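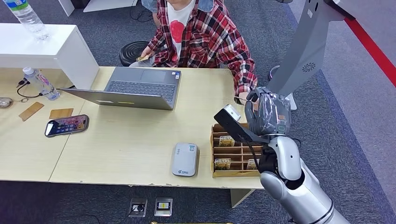
Does a power strip in an office need to be replaced if it still works?
Often it should be. A strip with a cracked housing, a loose socket or a browned outlet can go on running things for years before it fails, and "still works" is the only test most of them ever get.

Office Electrical and Fire Walk-Through, Grerkau Building, second floor
Inspected 2025-02-11
Comments are the inspector's. Items marked OPEN stay open until somebody looks at the thing itself. An email saying it was handled doesn't close an item.

1. Power strips and extension cords
Daisy-chained strips: FAIL. Two strips plugged end to end under the window desks in the Kenard room. Last year's sheet says "corrected." I doubt it. The dust on the second one suggests it has been there a good while.
Extension cords used as permanent wiring: FAIL. Orange cord running to the copier. I was told it is temporary. The May sheet also calls it temporary.
Strips mounted off the floor: PASS, mostly. One bracket by the supply closet has let go on the left side.
Heaters plugged into strips: OPEN. None found. It was a mild day and the bottom drawers were locked, so I don't put much weight on that.

2. Outlets and panels
Cover plates in place: PASS.
Outlets near the sink trip when tested: PASS on the left. The right one took two presses. Marked for replacement.
Panel clear for 36 inches: FAIL. Boxes of Engebretsen catalogs stacked in front, 300 to a box according to the labels, and they are heavy. Anyone trying to reach the breakers in the dark would have to move them first.
Panel directory readable: PASS, if you believe it. Breaker 8 is labeled "lights, hall." Switching it off did nothing to the hall lights and shut down the refrigerator.

3. Exits
Exit signs lit: PASS.
Emergency lights: OPEN. All came on with the test button. The button only shows that the bulb and battery work for a few seconds, and the log for the long test has the same handwriting and the same pen for every month. I would like to watch one being done.
Exit doors open without a key: PASS.
Stair doors closed: FAIL. North stair propped with a wedge. Removed it, came back after lunch, wedge was back.

4. Extinguishers
Tags current: PASS.
Gauge in green: PASS.
Access: FAIL at the copier. There is a coat rack in front of it.

5. Smoke alarms
The brochure for the Arham alarm talks at length about fewer false alarms. Maybe so. I have no way to check that with a can of test smoke, and neither does the office. What I can say is that the units sounded when tested, except the one in the file room, which is OPEN pending a new battery.

6. Cords at desks
Cords across walkways: PASS.
Chargers with damaged insulation: FAIL, one, taped. Tape is not a repair. Unplugged and left on the desk with a note.
Chairs rolling over cords: OPEN. Recheck when the desks are full.

Costs
The quote for moving the copier outlet came in at $4,000. That seems high to me for a single outlet and a short run of conduit. Get a second one before anybody uses the price as grounds for keeping the orange cord.

Carry over to next sheet: 1 (all but mounting), 2 (panel, right sink outlet, directory), 3 (long test, north stair), 4 (copier), 5 (file room), 6 (chairs). Bracket by the supply closet - same.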